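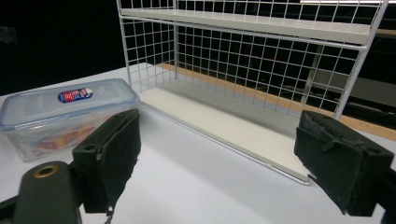
White wire rack on a white tabletop.

How to trace where a town name came from

I got into this because of Baltau. My grandmother grew up near there, and every cousin in the family had a different story about the name. One said it was a saint, another swore it meant "muddy meadow." So over the December holidays I sat down to sort it out, and I've used the same steps for a few other places ever since (it's a bit addictive!).

Step 1: Collect every spelling

Start with a blank sheet and write down each spelling you run into, with the year and where you saw it. Old clerks spelled by ear, so expect a mess. My sheet for Baltau had 57 entries by the end, and 30 of those came from a single set of parish registers. Don't tidy anything up! A stray "d" or a doubled vowel may be the clue you need later.

Step 2: Find the earliest mention

Town websites love to quote a founding date, but what you want is the first time the name turns up in writing. Look for printed collections of charters at a big library and go straight to the index. The one I used runs to 500 pages, and my town was hiding on page 392 in a list of mills, under a spelling I almost skipped.
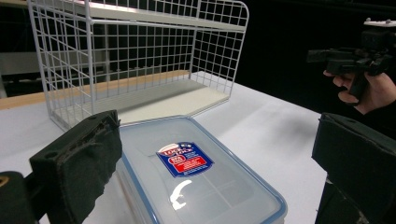

Step 3: Check who was in charge

Borders move and names move with them. Werkgate was run by three different lords in one century, and each one's scribes wrote it their own way. Make a short timeline of rulers and languages and lay it next to your spelling sheet. If the name changes right when the ruler does, you're probably looking at a translation or a new clerk's best guess.

Step 4: Be suspicious of the good story

If the tale has a thirsty king or a lost horse in it, it was most likely made up long after the name was. I still write these down, just on a separate page. With Bedura I found the horse story in a schoolbook and nowhere earlier, so

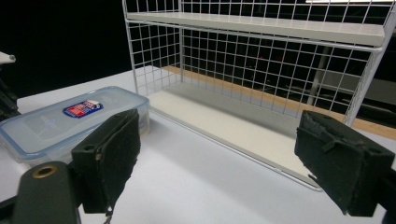
I filed it under legends and went back to the charters. The older spellings pointed to a word for a ford, and there is a shallow crossing right below the church, so that's my working answer for now. Scholars still argue over it, and I'm fine with writing "uncertain" next to a name and leaving it there until another document shows up.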